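Workshop notebook, Brultthorpe, January
Bench: gray table, two-drawer oak cabinet
Present: self, Aslı Kurtuluş (morning only)

Purpose

Settle the loose-item set for the small cabinet before the Jundel sheets are revised. The old sheets list items by nickname, and two of the nicknames have been used for different things. From now on each item gets a plain name: material or color first, then what it is. "Red plastic bottle" and "lemon" stand as written. "Ketchup" and "fruit 2" are struck out.

Spacing

Aslı wanted the bottle and the lemon well apart, with a clear strip of gray between them, and the bottle lying down. Agreed. The earlier rule of one hand width is too vague and gets read differently by everyone on the bench. Replacement rule: nothing may be placed so that its shadow touches another item. Checked with the bottle cap toward the front and the lemon to the right. The shadows of both fall to the left, so the left neighbor is the one to watch.
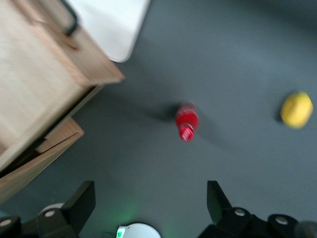 Box

The tartan box goes on the sheet as "tartan box, small, upright." It is tall for its footprint, about three times as tall as wide. Condition as it stands: small white flap at the top left corner, torn or folded, and the front slightly pinched in near the middle. Cardboard that has taken a set like this does not come back by itself. I would sooner keep the worn one and write down its condition than swap in a new box halfway through a set, as was done with the Becerra cartons. That cost us 19 sheets.

Orientation note for the sheet: standing on end, turned so the front and the right side both show. The barcode is on the right side near the top and is the easiest thing to orient by. Do not orient by the small white lettering on the plaid, which runs sideways and can't be read at any distance.
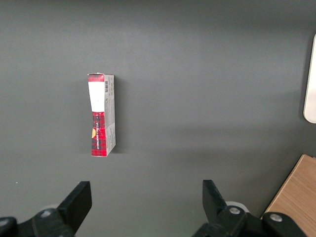

The sheet also needs a line for items that will not stand reliably. Proposed wording: "If the item falls while being placed, stand it up again once. If it falls a second time, lay it down and mark L." Aslı objected to the second attempt and would go straight to L. Left open. My view is that a single fall is usually the hand and two falls are the item.

Cabinet

Light oak, two drawers, black bar handles. It sits at the back of the table in the center, turned so a corner faces front. Keep it turned. Both handles stay visible that way, and the right side gives a second face to line up against.

Drawers are to be called upper and lower. "Top" has been causing trouble, as it also gets used for the cabinet's top surface, and there are entries in the Iro log where the two cannot be told apart. I went through 143 of them and had to set 48 aside for that reason alone. The rest of the 2,255 will have to be searched by keyword.

No item is to start against the cabinet or under a handle. Write the drawer state at the start of every sheet, including when both are shut. A blank has been taken to mean shut, and also to mean not checked.

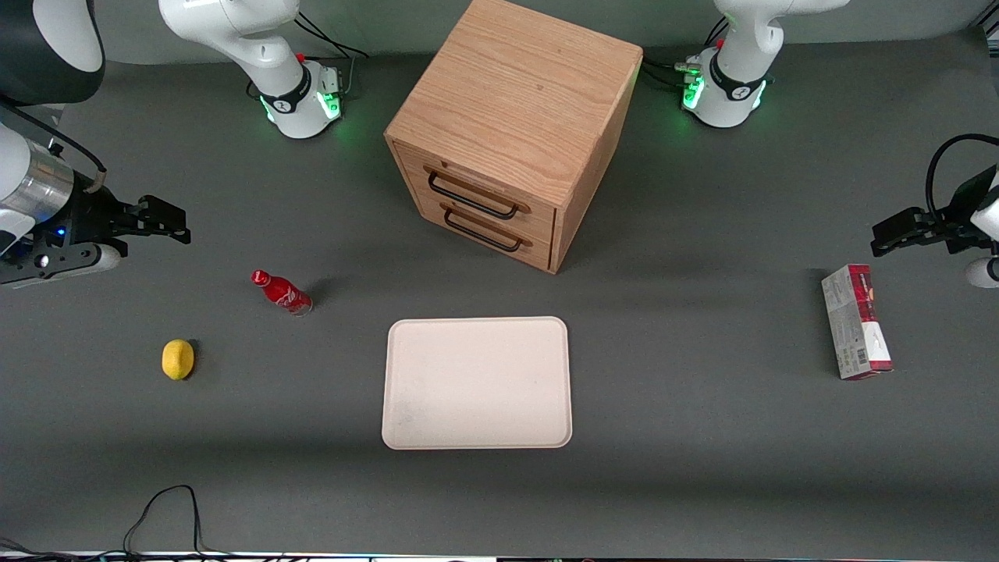 Table layout with cabinet at back center, both drawer handles to the front.

Open points

Second attempt or straight to L: ask again when Aslı is back.
Name for the cabinet's top surface. "Lid" is wrong. Using "cabinet top" for now, always both words.
Reprint the placement sheet with the shadow rule in place of the hand width, and pull the old copies from the folder.
Condition line for the box to be copied onto the first sheet of each set.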